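Path and Weather Notes, November

The Laur loop is open again from the Famdale end. The closure at the lower footbridge was lifted on Monday, after the deck boards were replaced and the handrail on the upstream side was reset. Dogs may use the bridge but must be on a lead between the two gates. The gravel on the approach is coarse and has not been rolled yet, so small dogs may prefer the grass strip to the left.

Morning temperatures at the Gudevow gauge have been running well below the afternoon highs. The gauge sits in a hollow and reads lower than the ridge on still nights – walkers starting before 9 a.m. should expect frost on the north side of the wall even when the parking lot is clear. By early afternoon the same stretch is usually soft, and the last 300 yards to the stile turn to mud. Gaiters are useful. Running shoes are not.

The rain total for the first half of the month was 6 inches, most of it in two spells. The stream crossing below Vedusico Farm was over the stepping stones both times. The alternative is the field track, which adds roughly 200 yards and one more gate.
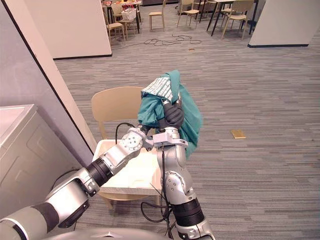 Teal garment held above a white tray.

Daylight is now the main limit on the full circuit. Anyone leaving Famdale after 1 p.m. should plan to turn back at the stile or carry a headlamp. The section through the larches gets dark well before the open ground does, and the waymarks there are small and faded. New ones are on order.

Cattle have been moved off the top pasture for the winter. Sheep remain in the two fields nearest the farm, and the lead rule applies there all year. The self-closing gate at the top still sticks in wet weather. Lift it slightly before pushing, and check that the latch has dropped.

Gauge readings and path reports for the next issue should go to Nazar Boiko. Please include the time of day with any temperature, and say whether the thermometer was in sun or shade.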